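1. Thread on laying a one-person tray. I've been working on this at the Bormont room since November and a few people asked how I do it, so I'm putting it in one place.

2. The set is small. One tray, one plate, one cup, a fork and a spoon. No knife, no napkin yet. I tried to start with a napkin and spent most of a morning on napkins.

3. Tray first. Mine is pale plastic with rounded corners and a raised rim. The rim matters more than the size. A flat board lets a fork slide off if you tilt it at all. A very deep rim makes it awkward to get a plate out again, as you have to lift it straight up.

4. Plate next, then the cup. I put the plate down before anything else goes in because it takes the most room. The cup can go at the end of the tray or stand beside it until the rest is sorted.

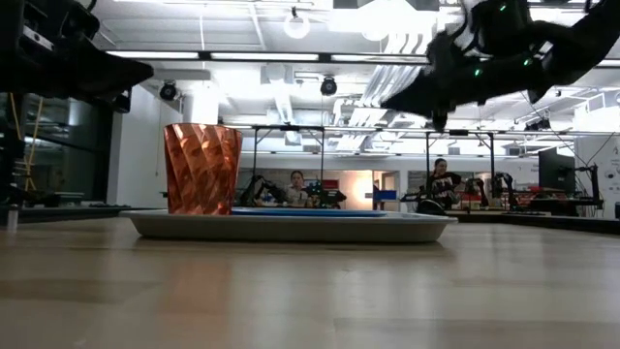 I used to put the cup in first. Then the plate would bump it on the way down and I'd start over. If you only change one thing, change that.

5. Cups. The ones with a pattern on the side are easier to hold than smooth ones. A cup that's wider at the top than the bottom is fine on a table and a bit tippy once you carry it. I keep them away from the corners.

6. The colors are on purpose. Blue plate, warm-colored cups, cutlery handles that don't match. On a pale tray on a pale table you can tell right away what's missing. I had an all-white set before this and kept leaving the spoon behind.

7. The tables. Most of what I work on in there has a light wood top, and I like it. Crumbs show up, which some people hate. I wipe down at 9 in the morning and again before I leave. Plain damp cloth, then a dry one. The spray from Nilter left a film that made cups drag, so I quit using it.

8. Same goes for benches with equipment on them. Don't set food things down there, not even for a minute. Every cup I've ever lost track of was on somebody's bench next to a keyboard. 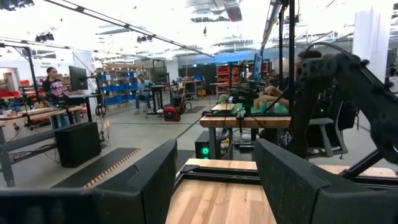 9. Cutlery. Two ways to do it. Either it goes beside the plate, the way you'd set a dinner table, or it goes across the top, handles to the right. On a narrow tray I go across the top. There's usually a strip of space up there doing nothing.

10. Fork and spoon close together, both pointing the same way. I don't worry about which one is on top. My aunt would worry, but she's working with a much bigger table.

11. Leave a finger's width between the cutlery and the rim if you can. Once a handle climbs up on the rim it wants to tip out. A short spoon is better than a long one here. I bought a set with long handles from Clostberg and gave it away after a week.

12. Where the cup ends up depends on which hand you use. I leave mine on the left, near the bottom of the plate. Right-handed people keep telling me it should be on the right. Probably true for them.

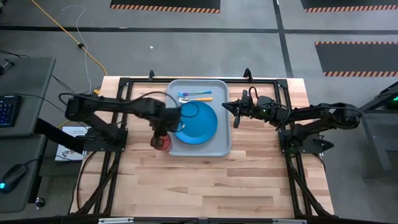

Guoqing Qin: I do the cutlery before the plate. If it's already lined up along the top I know where the plate has to stop. Going the other way I always end up with the plate in the middle and the fork squeezed in on the side.

13. Fair point, and I tried it after reading that. It works if the plate fits with room to spare. With a big plate I still nudge the fork when I put it down. I'd say go with whatever your plate lets you do.

14. Clearing is the part I was slowest at. I was taking everything off in the order I put it on, which makes no sense. Now I think about what's in the way. Cup off first if it's in the tray, then plate, then cutlery. A fork lying flat against plastic is hard to pick up – come at it from the handle end, where there's usually a little gap underneath.
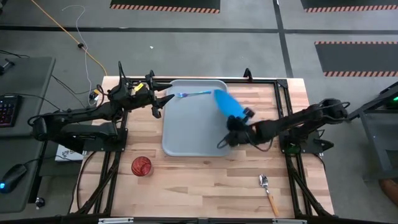

I keep loose things well inside the edge of the table while I'm doing this. A spoon handle sticking out over the side will get caught by a sleeve sooner or later. Cups too. Mine get a spot on the table and they stay there until the tray is done.

15. Storage, since Fang asked. Trays stacked flat, six to a pile. Plates on their own shelf. Cups upside down on a towel, not nested – the patterned ones stick together. Forks and spoons in one box, handles up.

16. Next I'm going to try the napkin again, folded in half under the fork. Also a second cup. If anyone has a short spoon they like, send me the name. Mine has a bent neck and I'd like to replace it.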